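29/09/2021
Wood shop notebook, Koster bench

Glue test on the maple offcuts, second round. Same stock as the August batch, planed the day before and kept in the rack by the door. Cut 30 strips, marked the ends in pencil, threw out 2 with knots near the joint line.

Half got the Arnamach glue straight from the bottle, the rest got it thinned with a little water the way Gerrit Van Loon likes it. Clamped overnight. Open time was shorter than I wanted on the thinned ones and the brush was dragging by the last few.

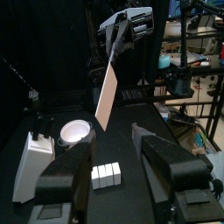 Mieke Jacobs thinks thinning is a waste of time on maple and that we should be roughing up the faces with 120 grit first. She would also like the clamp pressure written down next time. Fair on the pressure. I went by feel and the bar clamps are not all the same.

Broke the strips over the edge of the jig this morning. Thinned: 13 failed in the wood, one in the glue line. Straight: all failed in the wood. So no case for thinning yet, but the one bad joint was also the last one brushed, so it may be the open time and not the mix.

Squeeze-out was much easier to scrape on the straight set. Left it until it was rubbery. Do not wait until it is hard, it pulled fibers on two pieces. 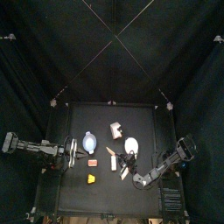
To do

Order more glue from Dirnilitz before the Brurkport stools start. Ask Toon Cuypers if the old bottle froze last winter, it looks stringy.

Repeat with sanded faces, per Mieke. Use one type of clamp and count turns of the handle.
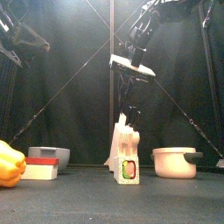
Also try brushing both faces and not just the one. Sherif Benjelloun did that on the stair treads and had no failures, though that was ash. Keep the broken pieces in the tray under the bench until Floor Vandenberghe has had a look at them.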